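Endreinigung einrechnen oder extra ausweisen? Wie macht ihr das?

Forum für Gastgeber und Feriengäste
Eröffnet von Lemlem Seyoum, 1. November 2023
Lesezeit: 2 Min.

Lemlem Seyoum schrieb:

Hallo in die Runde,

ich lese schon lange mit und habe viel von euch gelernt (die Sache mit den waschbaren Matratzenbezügen hat mir den ganzen Sommer gerettet, danke noch mal!), und jetzt traue ich mich endlich mit einer eigenen Frage. Wir vermieten seit einer Weile eine kleine Ferienwohnung in Villalba, die früher meiner Schwiegermutter gehörte, mit einem Schlafzimmer, einem Schlafsofa und einem Essplatz am Fenster, an dem wir selbst am liebsten sitzen, wenn mal keiner gebucht hat. Die Buchungen laufen fast alle über Wilteo, ein paar Stammgäste rufen auch einfach an.

Bisher haben wir die Endreinigung immer als eigenen Posten ausgewiesen. Im Juni hatte ich aber eine Familie da, wirklich reizende Leute, die mir beim Abschied gesagt haben, sie hätten die Wohnung beinahe nicht genommen. Erst stand da ein schöner Preis, und beim letzten Klick kam die Reinigung obendrauf, und da fühlten sie sich ein bisschen hereingelegt. Das hat mich den ganzen Heimweg beschäftigt. So möchte ich ja nun nicht dastehen!

Mein Mann sagt, alles in den Nachtpreis, fertig. Ich rechne und rechne und komme immer wieder an dieselbe Stelle: Wer zwei Nächte bleibt, macht uns genauso viel Arbeit wie jemand, der zwei Wochen bleibt. Die Betten, das Bad, der Boden, der Kühlschrank, das ist jedes Mal das volle Programm.
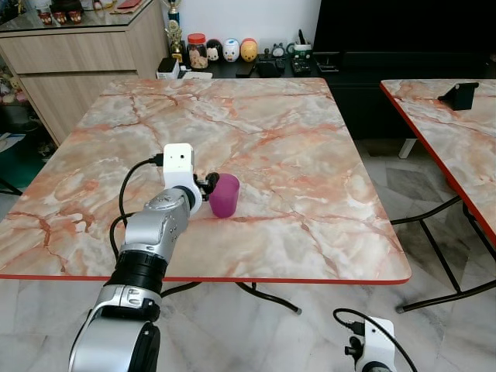

Antwort von dünenkieker

Moin Lemlem und herzlich willkommen auf der schreibenden Seite!

Ich bin ganz bei deinem Mann. Wir haben vor ein paar Jahren umgestellt und es keinen Tag bereut. Der Gast sieht einen Preis, zahlt diesen Preis und kommt gut gelaunt an. Früher hatte ich bei der Schlüsselübergabe regelmäßig diese kleine Diskussion auf der Fußmatte, was denn in der Reinigung alles drin sei und ob man auch selbst putzen und sich das sparen könne. Ich mag meine Gäste, aber diese Gespräche mochte ich nie.

Du musst dann natürlich einen Mindestaufenthalt setzen. Bei uns sind es in der Nebensaison drei Nächte und im Sommer eine ganze Woche, und damit verteilt sich die Sache ordentlich. Für Stammgäste mache ich Ausnahmen, das steht nirgends geschrieben, das wissen die einfach.

Antwort von Bergfex_Hanni

Da muss ich leider widersprechen, lieber dünenkieker, auch wenn wir uns sonst ja meistens einig sind.

Bei einem großen Haus an der Küste mit Wochengästen mag das aufgehen. Bei einer kleinen Wohnung in einem Ort, wo die Leute auf der Durchreise sind, sehe ich es anders. Wenn Lemlem die Reinigung auf den Nachtpreis umlegt, bezahlt der Gast, der lange bleibt, sie im Grunde mehrfach. Und gerade die Langbleiber sind doch die Gäste, die man haben will! Die gießen einem die Geranien und sagen Bescheid, wenn der Wasserhahn tropft.

Ich habe es so gelöst, dass der Betrag schon im ersten Satz meiner Beschreibung steht, noch vor der Aussicht. Dann fühlt sich keiner überrumpelt. Ich schreibe auch dazu, was gemacht wird, ungefähr so:

– Bettwäsche und Handtücher waschen und neu auflegen
– Bad gründlich, mit Fugen und Abfluss
– Küche mit Kühlschrank, Backofen und Besteckschublade

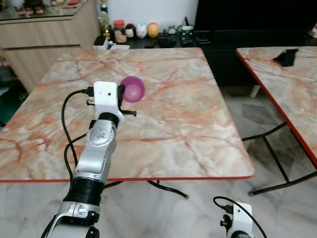
– Böden, Fensterbänke, Terrasse fegen
– Müll und Altglas wegbringen

Seit die Liste dasteht, hat mich wirklich kein Mensch mehr gefragt, wofür er da eigentlich bezahlt. Im Gegenteil, eine Dame aus dem letzten Jahr meinte, das sei ja günstig, sie würde dafür nicht mal den Backofen aufmachen.

Antwort von Koffer-Ute

Ich melde mich mal von der anderen Seite, ich bin nämlich nur Gast und lese hier aus purer Neugier mit, seit ich mal wegen einer Kautionsfrage bei euch gelandet bin und so lieb beraten wurde.

Mir ist es ehrlich gesagt gleich, ob es extra dasteht oder nicht, solange ich die Endsumme sehe, bevor ich mich in die Wohnung verliebe. Wir hatten einmal ein Häuschen namens Bradasia ausgesucht, ganz entzückend, mit Feigenbaum im Hof, und mein Mann hatte schon die Radwege dazu herausgesucht. Auf der letzten Seite standen dann 1.119 Euro, und da war alles Mögliche dazugekommen: Reinigung, Wäschepaket, Servicegebühr und eine Pauschale für Strom. Wir haben es trotzdem genommen, und es war ein herrlicher Urlaub, aber den kleinen Ärger habe ich mitgenommen und zwei Tage lang jede Staubfluse persönlich genommen. Das wäre mir bei einem ehrlichen Gesamtpreis nie passiert.

Was ich übrigens überhaupt nicht leiden kann: Reinigung bezahlen und dann trotzdem eine Liste an der Kühlschranktür finden, dass man bitte die Betten abziehen, die Maschine anstellen und durchwischen soll. Spülen, ja, gern, das gehört sich. Aber entweder – oder!

Antwort von dünenkieker

Ute, das mit der Liste unterschreibe ich sofort. Besenrein, Geschirr gespült, Müll raus, mehr verlange ich nicht.

Hanni, beim Thema Langbleiber hast du einen Punkt, das gebe ich gern zu. Dafür gibt es aber den Wochenrabatt. Ich gebe ab der zweiten Woche etwas nach, und damit ist der Aufschlag praktisch wieder draußen. Das ist einmal Rechnerei an einem Winterabend mit einer Kanne Tee, danach läuft es.

Antwort von Bergfex_Hanni

Ja, wenn man gern rechnet! Ich habe mit Rabattstaffeln einmal so ein Durcheinander angerichtet, dass eine Familie im Herbst für neun Nächte weniger bezahlt hat als eine andere für sieben. Die beiden Familien kannten sich auch noch. Seitdem mag ich es einfach.

Antwort von alter_Schwede

Grüßt euch, ich werfe noch die Kostenseite in den Topf, da wird oft zu knapp kalkuliert. Lemlem, putzt ihr selbst? Dann schreib bitte trotzdem einen Betrag auf, so als würdest du jemanden bezahlen. Meine Frau und ich haben jahrelang alles selbst gemacht und uns eingeredet, es koste nichts, bis sie sich das Knie verdreht hat und wir von heute auf morgen jemanden brauchten. Wir sind dann bei Ernon gelandet, das ist hier in der Gegend ein kleiner Reinigungsdienst, sehr nette Leute, und allein die Anfahrt schlug mit 20 Euro zu Buche. Die Wäsche kam extra dazu. Das hatten wir im Preis natürlich nirgends drin und haben die halbe Saison sozusagen aus eigener Tasche vermietet.

Noch etwas aus der Praxis: Je weniger Kram in der Wohnung steht, desto schneller ist man durch. Wir haben das gute Porzellan nach Hause geholt und auf robuste Sachen umgestellt, Plastikbecher für die Kinder, Edelstahl für alle anderen. Da bleibt nach einem Wechsel nichts mehr mit Sprung im Schrank zurück.
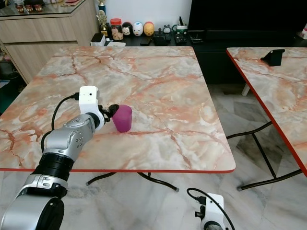 Magentafarbener Becher im Greifer, Tisch mit Marmormuster

Antwort von Lemlem Seyoum

Ihr Lieben, so viele Antworten, ich bin ganz gerührt! Ich habe mir gestern Abend alles ausgedruckt und mit meinem Mann am Küchentisch durchgesprochen, bis die Suppe kalt war.

Ja, wir putzen selbst, alter Schwede, und du hast mich erwischt, ich habe unsere Zeit nie mitgerechnet. Die Fahrt hin und zurück auch nicht. Wenn ich das alles zusammenzähle, Wäsche, Mittel, Benzin und ein vernünftiger Stundenlohn, dann müsste der Posten deutlich höher sein als jetzt, und wenn ich das dann wieder extra ausweise, bekommen die Leute erst recht einen Schreck. Bei einem langen Wochenende wären wir mit allem Drum und Dran bei fast 200 Euro, und da weiß ich nicht, ob wir für so eine kleine Wohnung noch Anfragen bekommen.

Unser Gedanke ist jetzt ein Mittelweg. Einen Teil legen wir auf die Nächte um, und der Rest bleibt als kleiner Posten stehen, aber eben ganz vorn in der Beschreibung, so wie Hanni es macht. Und den Zettel am Kühlschrank nehme ich ab, Ute, da standen nämlich tatsächlich die Betten drauf. Ich habe mich beim Lesen richtig geschämt!

Die Ausstattung schaue ich bei der Gelegenheit auch gleich durch. Meine Schwiegermutter hat Gläser gesammelt, und jedes einzelne will von Hand gespült werden.

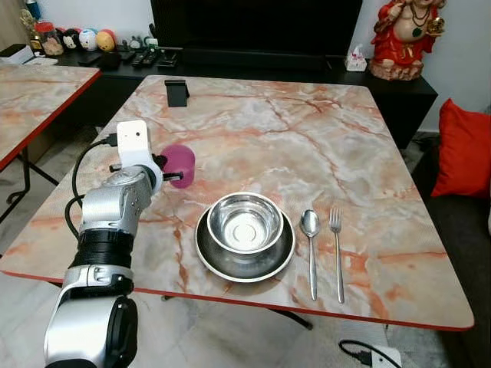

Ich habe sie jetzt in Zeitungspapier gewickelt und in den Keller gestellt, mit ein wenig schlechtem Gewissen, und bei jedem Karton hatte ich eine Geschichte von ihr im Ohr. Ein paar bleiben bei uns zu Hause, die mit dem geschliffenen Rand, die hat sie immer nur an Geburtstagen herausgeholt.

Antwort von dünenkieker

Halb und halb überzeugt mich noch nicht ganz, das sage ich dir offen. Damit hast du einen höheren Nachtpreis und trotzdem einen Zusatzposten, und in der Suche rutschst du womöglich hinter die Nachbarn. Aber probier es eine Saison lang aus und erzähl uns bitte, wie es gelaufen ist. Ich lasse mich gern eines Besseren belehren, fragt meine Frau.

Antwort von Bergfex_Hanni

Tut er nicht, ich kenne ihn seit Jahren aus diesem Forum. Lemlem, ich finde den Mittelweg vernünftig. Schau nur bei Wilteo nach, welcher Preis in der Trefferliste angezeigt wird, mit oder ohne Reinigung, das lässt sich bei manchen Portalen im Konto einstellen und steht gern mal gut versteckt unter den Gebühren.

Antwort von Koffer-Ute

Und wo genau liegt Villalba von der Bahn aus? Wir fahren nämlich kein Auto mehr, und mein Mann sucht schon wieder Radwege.

Antwort von Lemlem Seyoum

Liebe Ute, mit dem Regionalzug kommt man gut hin, und vom Bahnhof hole ich euch ab, das ist doch selbstverständlich. Fahrräder stehen im Schuppen, an dem blauen muss nur noch die Bremse gemacht werden. Ich schreibe dir eine private Nachricht.

Kontakt | © Forum für Gastgeber und Feriengäste | Nach oben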